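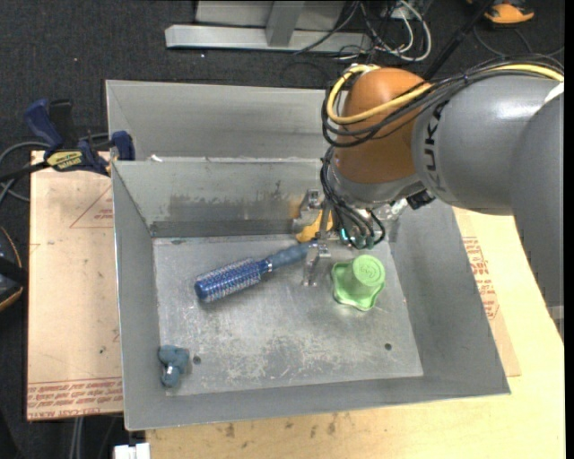

Iolanda Nogueira nos escribió después del último boletín para preguntar si los cepillos redondos van con el plástico o con el metal, porque en su casa llevan tiempo guardando dos en una bolsa y no saben dónde dejarlos. La respuesta corta es que depende del cuerpo del cepillo, y como la duda se repite en el mostrador, le dedicamos el apartado de este mes.

Objetos pequeños: qué hacer con ellos

Un cepillo de pelo redondo suele llevar varios materiales juntos. El mango casi siempre es de plástico. El cilindro puede ser de plástico pintado o de metal, y el color no sirve de guía: hay barriles azules con brillo metálico que son plástico de punta a punta. La prueba del imán ayuda a veces, pero el aluminio no se pega, así que un resultado negativo no aclara nada. Si el cepillo está en buen estado, lo mejor es limpiarlo y dejarlo en la estantería de reutilización. Si no lo está, va a la cubeta de mezclados y se decide en la mesa.

Para limpiarlo:

Retirar el pelo con la punta de un peine, siguiendo las filas de púas.
Lavar con agua templada y un poco de jabón, sin dejar el mango en remojo.
Secar boca abajo sobre un trapo, mejor de un día para otro.

Con las piezas de plástico sueltas pasa algo parecido. Tapas, bases, piezas de juego y accesorios llegan muchas veces sin el objeto al que pertenecían. Antes de traerlas conviene mirar si tienen alguna marca en relieve. El triángulo con un número indica el tipo de plástico; otras marcas son del molde o del fabricante y no dicen nada útil para separar. Si no se lee bien, no hace falta insistir, se deja como está.

Los racores, codos y conectores de riego o de fontanería tienen caja propia desde marzo, al lado de la de tornillería. Batista, la ferretería de la calle de abajo, nos pide los que conserven la rosca entera. Los agrietados no sirven para reparar y siguen el camino del resto. Agradecemos que se traigan sin cinta de teflón.

Qué no va en las cubetas

Pilas, bombillas, aerosoles y cuchillas tienen su contenedor junto a la entrada. Tampoco van los papeles y recortes, que se cuelan en las cubetas y luego aparecen pegados en los bordes. Los cepillos eléctricos y cualquier cosa con cable se entregan en mano.

Las cubetas de chapa se vacían al cierre y se barren por dentro. Tienen rayas y manchas en el fondo que ya no salen; mientras no haya óxido ni cantos levantados, seguirán en uso. El presupuesto que pedimos a Zerko para cambiarlas era de 300 euros por unidad y por ahora queda aparcado.

Cifras y horario

El año pasado pasaron por la mesa 3158 objetos pequeños, frente a los 2000 que habíamos previsto. La mayor parte eran piezas de cocina y de baño. Este trimestre la estantería de reutilización se amplía a 7 baldas —las dos nuevas son para artículos de aseo ya limpios— y quedará montada antes de que acabe el mes.

La próxima sesión de separación es el miércoles 16/3/22, de cinco a ocho de la tarde, en la sala del fondo. Se puede venir solo a dejar cosas.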